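Valtonen Opens Donor Milk Drop-Off in July

I'm Joris Verschueren, and I get to share some happy news from Valtonen! Starting in July, our family clinic will take in donated breast milk for babies born early, and parents on either side of a donation can come see us without a referral.

My wife and I leaned on donor milk when our twins came early, so this one is close to my heart. Last year our partner bank, Drultilik, sent out 3,000 bottles, and 2,205 of them went to newborns in intensive care. We'd love to add 1,000 more in our first year.

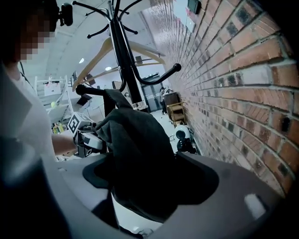 Screening is free and takes one short visit with a blood draw. Bring your health history and a list of any medicines you take. Wear something easy, too – a plain white short-sleeved T-shirt like the one here is perfect, and your arm is already bare for the nurse.

To sign up, call the Valtonen front desk and ask for the milk line.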